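okay small life update thread, the table is finished and I have opinions 🧵

---

For anyone new: back in April I bought a secondhand table off a woman named Tracey Mottram two streets over. Light wood, really pale blond grain, and sold to me as "needs a bit of love." Reader, it needed a lot of love. There was a varnish on it the color of weak tea and it was sticky on one end.

---

Got the varnish off with a card scraper and then sandpaper, going up through the grits over 4 evenings. My forearms are still mad at me. But the grain under there!! I kept stopping to tilt my head and look at it from the side like a person in a museum.

---

Big question was what to put on it. Helge Forsberg (neighbor, has refinished every single thing he owns including a canoe paddle) said oil, thin coats, walk away. Soudabeh Zarei said hard wax and don't listen to Helge. They have never met and I would pay money to watch it happen.

---

Went with the Flernier hard wax in the "raw" tint because I was scared of everything turning orange. Pale wood goes orange so fast. I did a test patch on the underside first, left it overnight, checked it with my phone flashlight lying on my back on the floor. Not orange. Did a little kick of joy and hit my shin on the leg.
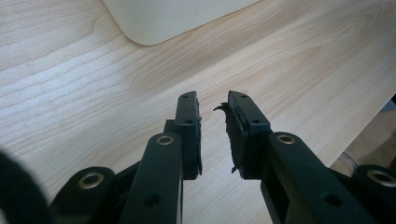
Anyway the top is where I went slow. Tiny bit of wax, rub it in, wait, wipe off way more than you think you should. If you leave extra on there it dries into a kind of skin and you have to sand that spot again. Ask me how I know (front left corner, don't look at it when you come over).

---

Someone asked what it's like to live with. So far: lovely. It's got a dull soft finish, no glare from the window in the morning, and it feels like wood when you put your arm down on it. The sticky end is gone gone gone.

---

Rules of the table as of today: coasters for anything hot, wipe up coffee right away, no nail polish (Sandra I love you but no), no dragging stuff across it. Lift it! Then set it down!

---

Cleaning is just a damp cloth and then a dry one, going with the grain. I bought a fancy spray for it at Penrose and it smelled like a dentist's office so that's under the sink now with the other mistakes.

---

Cost, for the people who always want the cost: the table was cheap, the sandpaper was not. The wax was the most expensive part by a mile but I've still got more than half the can. Thijs Peeters has already called dibs on the leftovers for a shelf.

---

Things I'd do differently: take the legs off FIRST. I did not take the legs off. I sanded around them in a weird crouch for a whole evening and then found out they unscrew. Sandra found out, really. She just reached under and turned one.

---

Also I'd wear a better mask. Mine kept sliding up into my eyes and I had old varnish dust in my eyebrows at the grocery store.

---

Next up is the bench that's supposed to go with it, which is currently in the hallway with laundry on it. It's a darker wood and I can't decide if I try to match or just let them be two different things. Leaning toward two different things. Tell me if that's a terrible idea, replies are open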